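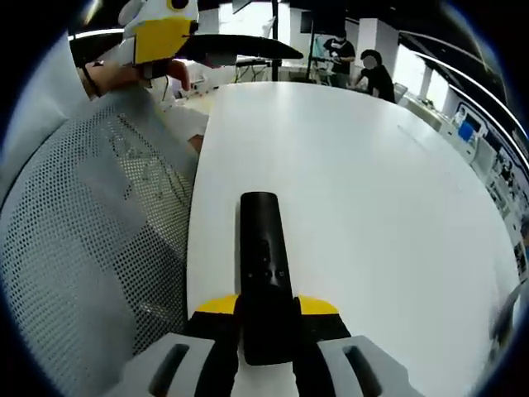 Showing a Robot What to Do

A robot arm does not know how to pick up a cup. Someone has to give it the movements. One way is to write every movement down as computer code, but that is slow, and the code may stop working if the cup is moved to a new spot.

Another way is to show the robot. Engineers call this a demonstration. There are 2 main kinds.

Remote control

A person moves a set of controls and the robot copies them straight away. The robot stores the position of each of its joints as it goes. The person has to learn to drive the robot first, and this can take a few days.

By hand

The person holds a gripper, the part that would normally be fixed to the end of the robot's arm, and does the job with it. A camera on the gripper records what is in front of it. The robot can be switched off, or in another building.

Some jobs need two grippers. Passing something across is a good one to start with. The second gripper must close before the first one opens -- otherwise the object falls. 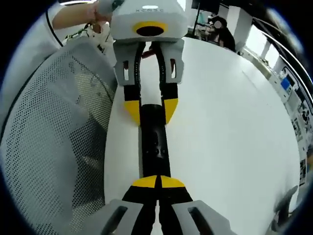

Two hand-held grippers with a black rod between them.

How many times?

Once is not enough. In the Komik project at Kerncombe, passing one object across took 1000 demonstrations. Each lasted about 5 seconds. The object was put in a different place each time, so that the computer did not learn only one path.

The recordings are then used for training. The computer looks at a picture, guesses the next movement and checks its guess against what the person did. It repeats this many times, and the guesses slowly get closer.

Words to know

Gripper: the part of a robot that holds things.
Demonstration: one recording of a task being done.
Training: using recordings to improve a computer's guesses.

Willinier Learning Pages. Last updated Jan 22, 2021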